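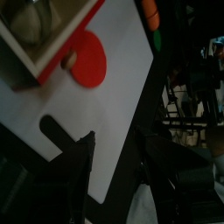
Page last changed: September

Care of wooden boxes, panels and small fittings
Harasym Household Workshop, guidance sheet 184

This sheet covers the cleaning, checking and minor repair of small wooden boxes, open-fronted plywood boxes, white panels with knobs or discs fixed to them, and the plastic jugs and cups that are commonly kept alongside them. It replaces the earlier notes on boxes and on panels, which were issued separately and should now be discarded. Items with electrical parts are dealt with on their own sheet.

Before starting

Clear a flat surface and lay down an old towel or a sheet of thick paper. Remove everything from inside the box. Have ready two soft cloths, a small dry paintbrush, cotton buds, washing-up liquid, a bowl of lukewarm water and a saucer for loose screws. Furniture polish is not needed for any of the work described here and should be kept away from bare plywood.

Dusting and cleaning

Bare wood is cleaned dry in the first instance. Use the paintbrush to move crumbs and dust out of the corners and towards the open side of the box, working from the back wall forwards. A vacuum cleaner may be used on its lowest setting with a brush head, provided that no small fittings are loose.

If marks remain, wring out a cloth in water containing a few drops of washing-up liquid until it no longer drips. Wipe along the grain and follow at once with the second, dry cloth. Exposed plywood edges take up water more readily than the faces and should be wiped last, with the cloth almost dry. Stand the box with its opening facing the room and leave it until the following day before putting anything back.

White surfaces show finger marks chiefly beside knobs and along the lower edge. These may be washed with the same solution. Do not use scouring powder. Coloured trim and coloured discs should first be tested in a place that is not normally seen; if colour comes off on the cloth, use plain water only.

Slots and recesses

A slot collects fluff and, in households with children, buttons and coins. Hold the item with the slot facing down and tap the opposite side with the flat of the hand. Anything still lodged may be drawn out with blunt tweezers. Metal knives should not be put into a slot, as they raise splinters on the inner edge that cannot be seen from outside.

Where the edge of a slot has become rough, fold a strip of fine abrasive paper over a lolly stick and draw it along the edge in one direction. Three or four strokes are normally enough. Brush out the dust afterwards. 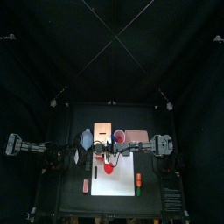 Plastic jugs and cups should be washed separately in warm water and left upside down on a rack. They are not to be stored wet inside or on top of a wooden box. Rings left by a wet cup on bare wood can sometimes be reduced by light sanding, but a ring that has gone grey is usually permanent. Jugs with a narrow base are best placed at the back of a shelf, with the handle turned to the side from which they will be lifted.

Staining inside a cup may be treated with one level teaspoon of bicarbonate of soda in warm water. Leave for 60 minutes and rinse well.

Knobs, pegs and discs

Each fitting should be tested by hand whenever the item is cleaned. Grip it lightly, turn it in both directions, then pull gently. A fitting that is meant to turn should do so without scraping. One that is meant to stay still should not move at all.

Loose wooden pegs. Withdraw the peg, scrape off the old glue from the peg and from the hole, and apply a thin coat of wood glue to the peg only. Wipe away the surplus. Leave overnight.

Loose screwed knobs. Tighten the screw from the rear while holding the knob still. If the screw turns without gripping, pack the hole with a sliver of matchwood and glue, allow it to set, and refit the screw. Do not substitute a longer screw without first measuring the thickness of the panel. Mr Tzavaras has asked us to repeat that an 11 mm screw will come through many thin panels.

Metal fittings. Polish with a dry cloth. If metal polish is necessary, unscrew the fitting first and clean it away from the wood, where the residue would leave a dark edge.

Discs. A disc that binds against the surface behind it may have been overtightened. Release the fixing by a quarter turn and try again. Cloudy plastic cannot be cleared with household products and is best left alone.

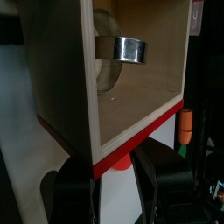

Corners and joints should be looked at in good light at least twice a year. Press each side inwards with the thumb and watch the joint. If a gap opens, work glue into it with a slip of card, close it with a band clamp or strong tape, and check that the box still sits level before the glue takes hold. A repaired box should carry no weight for 7 days.

Where the layers at a plywood edge have begun to part, the same method applies, using a clothes peg on each side of the split and greaseproof paper beneath the pegs.

Trim that has lifted at one end may be glued back. Trim that has lifted along its full length should be removed, cleaned and refitted from one corner.

Storage

Keep wooden items off concrete floors and away from radiators. Boxes with an open front should not be stacked more than two high. Lids and detachable parts are to be kept with the item in a labelled paper bag.

Items brought to the workshop for repair must be empty and dry. They are received until 4.30 in the afternoon at the side counter by Gintarė Lūse or Nadiia Holovko. Please bring any broken pieces, however small.

Related sheets: Drawers that stick. Glues for household use. Removing labels from plastic.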